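Workshop notebook, Saturday, late morning

Got in early to deal with the brick end of the room before it gets any warmer. The white cubby shelves are staying — I went back and forth on this all week and Dremine wanted too much to take them away anyhow. So the job now is plants, and that chalky stuff on the bricks, which I keep brushing off and which keeps coming back!

Moved two of the little pots onto the white table with the black frame, the bright green one nearer the bricks and the yellowish one farther along. Left another in a low cubby by the window because it seems happy there (new leaf since July). Watered all of them, two small cups each, and wrote it on the Pilik chart so we don't double up again.

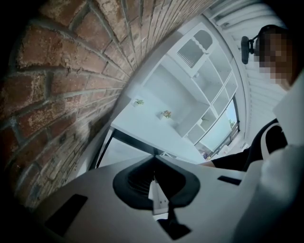 Aranka thinks the yellowish one has been getting too much water and wants it left alone until the soil is dry a knuckle down. She also says to quit brushing the bricks dry and try a damp sponge on a small patch first, low down, and then wait a week. Fine, I'll try it. I still blame the potting mix, the Platix bag was half dust by the end.

Things to pick up: fresh mix, saucers, a stiff sponge. D'Amico has the saucers, order no. 371, ask for Liliana Rizzi at the counter. Also need felt pads for the table legs, they scrape like mad when I pull it out to sweep.

Sponge patch started 11:40, left of the outlet.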